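A Morning at the Lusine Bread Works, Maltlow

Print this page | E-mail to a friend

I have eaten Lusine bread since I moved to this country, and for a long time I wanted to see how it is made. In May the bakery opened its doors for visitors, as it does each spring, and I took the early train to Maltlow. The ticket costs 10 dollars and you must book it on their website. I advise you to book early. The first tour begins at 6:30 in the morning, and this was the only one that still had places when I looked.

From the station you walk along the canal and then up Brotgate, a narrow street with a shoe repair shop and two closed pubs. You smell the bakery before you see it. It is a low brick building with a newer part behind, and the entrance for visitors is on the side, next to the loading area. I walked past it twice. A better sign would be a good idea.

We were given white coats, hair nets and covers for the shoes. Watches and rings had to go in a locker. Then our guide took us first to the flour room, where there is not much to look at but quite a lot to hear, because the flour comes down through pipes from the silos outside. They use four kinds of wheat flour and one rye, and the rye comes from a mill only two villages away. The oats are bought already rolled.

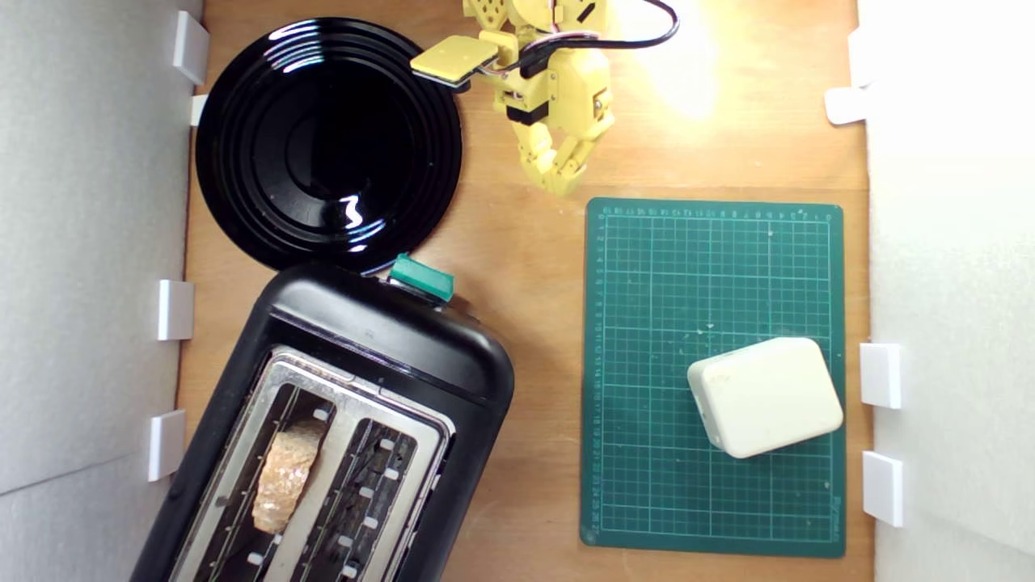

The part I liked the most was the dough room. The big mixers were made by a company called Dufour, and the oldest of them is still working every night. It has a deep sound, like a boat engine. Every batch is mixed slowly and then left to rest in tubs for several hours. The sourdough starter lives in its own small cold room with a thick door. We could go in three at a time and smell it. I expected something very sour, but to me it smelled more of apples and a little of beer.

After this came shaping. The tin loaves are divided and shaped by machine, but the round loaves are still done by hand at a long table. The bakers work so fast that it is difficult to follow the fingers. One of them let us try. Mine looked like a hat that somebody sat on, and it was put back kindly in the tub.

In the oven hall it was very hot and I was glad that I had left my sweater in the locker. One oven can hold 552 tin loaves. The temperature on the display when we passed was 263 degrees, in Celsius, which surprised me, as at home I never go so high. The guide explained that it is turned down after the first minutes, when the crust has begun to form. I have since tried the same at home with a small loaf and the crust was better, though the bottom was a little too dark. I think my oven is not honest about its temperature.

Cooling takes longer than the baking itself. The loaves travel slowly on a belt that goes around the ceiling, and you walk under them with your head back like in a church. If the bread is sliced too warm, the blade pulls it and the inside becomes gummy. I have made this mistake at home many times without knowing the reason.

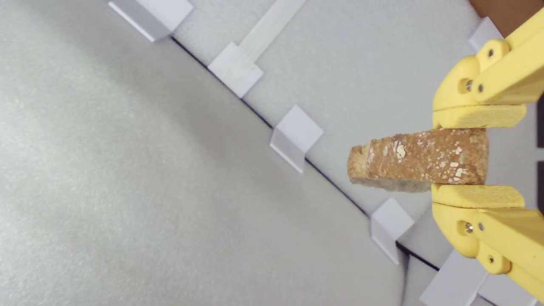
The tour ends in the canteen, where tea and coffee are included in the price. There was tasting of five breads, with butter and a plum jam. The oat loaf was my favorite before and it is still my favorite. I also liked the dark rye, but it needs a strong cheese. The white sandwich loaf is a white sandwich loaf. One lady in our group asked what is the best way to keep bread, and the answer was a paper bag for the first two days, then slices in the freezer. They do not recommend the refrigerator at all.

The shop is small and accepts only cards. Loaves from the day before are sold at 50 cents each, but they were gone when we came out, so perhaps go to the shop before the tour and ask to keep your bag in the locker. I bought two oat loaves and a packet of dried starter.

Some practical points. The floor has steps in two places, and the guide said that visitors with a wheelchair can take another route if they call in advance. Children under eight are not admitted to the oven hall. The whole visit takes two hours, and all of it is standing until the canteen. There is a bus back to the station from the top of Brotgate, but it goes once in an hour, and walking down is easy.

14 shares | 6 comments | Print | E-mail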